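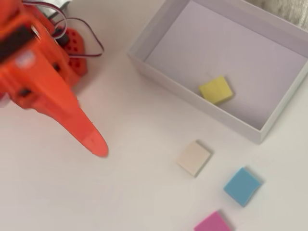

Fleltilov, the paint maker from Unville, is glad to present Tlapale, a new range of wall and furniture paints for people who find it difficult to tell one surface from another at home. The range will be in the shops in April. It is based on contrast between neighbouring colours, and it is meant for older people, for people with weak sight and for the families who decorate for them. Bright orange over a white tabletop is easy to find with the eyes, and a red next to the orange already asks for a little more attention. Such differences were the starting point for our colour chart.

Unville, 12 Mar 2019

Tlapale has 10 colours. Each of them was selected together with a partner colour, and both names are printed on the lid of the tin. A customer who paints a door in one colour can read on the same tin which colour we recommend for the door frame. We have made the letters on the lid larger than on our other products, and the text is black on a pale ground.

Before the colours were decided, Fleltilov sent a paper questionnaire to households which had bought our earlier paint, Manero. We received 1,052 answers. Many people wrote that they had no difficulty with the walls themselves, but with the places where something begins or ends: the last stair, the edge of a shelf, the light switch beside the door. Several people had already solved this with coloured tape, and they were not happy with how it looked after a winter.

For this reason the range is also sold in a small tin for edges and details. The small tin contains the same paint as the large one, so that the two can be used side by side in the same room. The large tin holds 5 litres. All the colours have a matt finish, as a shiny surface reflects the lamp and makes the colour hard to recognise in the evening.
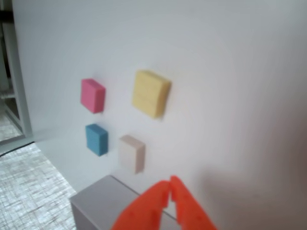
One customer from Unville wrote to us that she had painted only the inside of her kitchen cupboards in yellow, and that she now finds the white cups without putting on her glasses. She also asked us to make the handle of the tin thicker, as it cuts into the fingers on the way home. The new handle will be used for the whole range.

Manero stays on sale and its colours do not change. Tlapale can be painted over Manero without a primer if the old paint is clean and firm. On bare wood and on new plaster we ask customers to use a primer first, and to wait until the next day before they continue. Two coats of Tlapale are normally needed, and a third may be wanted when a light colour is put over a dark one.
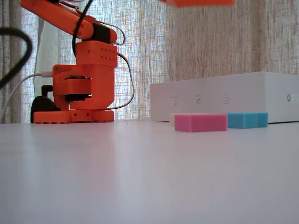

Is it necessary to paint the whole room to get a good contrast?

Most rooms need only the door frame, the skirting board or one wall in a different colour, and the rest can stay as it is.

A printed colour chart with painted samples is free of charge and can be taken from any shop that sells Fleltilov paints. Shops which would like to receive charts or a display board are asked to write to the sales office in Unville before the end of the month. Journalists can order sample cards from the press office at the same address.

Home Products Colours Shops Press Contact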